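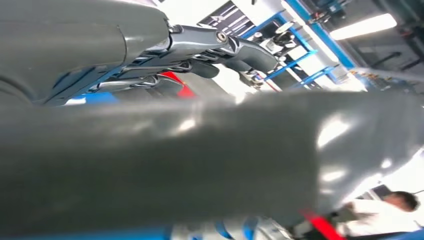

Plalley's comparison of two grippers, the Wata and the Cifuentes, ran to 2,683 grasp cycles on one arm and one controller. Wrist cameras were scored separately. Linkage fingers, with silver bars and pivots ending in a curved gray pad, sit close to the lens, and a nearer, smooth finger blurs and hides much of the work area. Moving the camera mount cost six hours – mostly recalibration. The Bruruvmont controller needed no changes.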